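Home | Stable Yard | Tack Room | Kit Care | Race Day | Contact

Cleaning racing tack at home: what I'd skip
June 29, 2026
By Paweena Sriwong

Every spring somebody at Amholm swears by a new way to clean a bridle. In May it was washing-up liquid and a nail brush. I tried it on an old pair of reins and they went stiff as a ruler.

Saddle soap on a barely damp sponge still does the job. If it foams, you've used too much water. Wipe the lather off with a second cloth and leave the leather somewhere airy, well away from the radiator, whatever your uncle did.

Conditioner is where the money goes. The Pruron balm has plenty of fans and I can't tell it from the cheap stuff after 3 weeks of exercise saddles. Thin coat, overnight, buff it. More coats just pick up dust.

Girths. The label on mine says a cool wash and I believe it, up to a point. Brush the hair off first or it ends up in the filter, and do the buckles up inside an old pillowcase. Fabric softener is a waste on elastic and I'd say it shortens its life, though I can't prove that.

Silks want cold water and no soaking. Thanakorn Khamphan reckons white vinegar stops the dye running. He may be right. Mine ran anyway, blue into the yellow sleeves, two days before a meeting.

Breeches: mud must dry before you touch it. Brush, then wash. Bleach turns some of them the colour of weak tea, so don't.

Goggles get lukewarm water and a soft cloth. Toothpaste for scratches is an old favourite and it made mine worse.

Bits can go in hot water with a drop of vinegar, 9 minutes, then rinse well. I've heard of people using the dishwasher. Not with my plates in it.

Do all of it on a table with an old cloth over it. Saddle soap gets everywhere, and newspaper leaves print on pale leather.
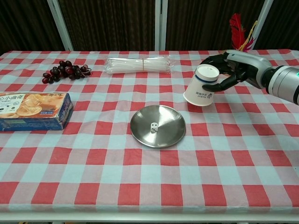
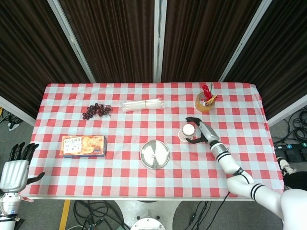 Red and white checks on the table.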